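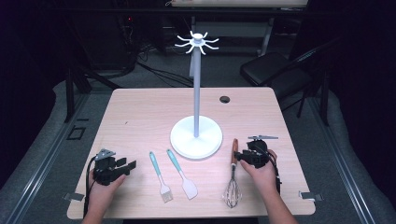
Enamelled silver pendants: a small production run
Project report by Ilari Salminen, Jewellery and Metalwork, second year

Aim
The project was to design a pendant that could be made in a short run by one person and sold through the Arora shop in Odton. The shop asked for two colours, a dark green and a grey, on sterling silver with a matching chain.

Method
I pierced the blanks from sheet, domed them lightly and soldered a plain bail to each. The enamel was ground, washed and laid wet, then left on the kiln top before firing. Most pieces needed two coats. The green went cloudy on the first tests, so I washed the powder again and shortened the firing, which helped.

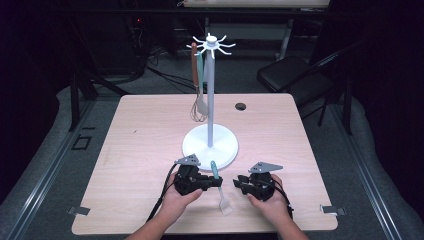

Display was the part I had left too late. The shop counter is small and the pendants have to hang clear of each other, or the enamel chips. I looked at ordinary household stands before making one. A utensil tree with curved hooks round a hub at the top is close to the right idea, but even there the whisk and the spatula overlap when they hang on the same side. For chains I would want fewer hooks and a wider hub.

Costs
Silver was bought from Aydoğan in Narnitz. Each pendant took 45 minutes of bench time, without the firing. The finished run was 8 pieces.

Results
Six pendants went to the shop in December. The other two had pits in the grey and I kept them as samples. The bail is still too narrow for a heavier chain and I will redraw it before the next batch.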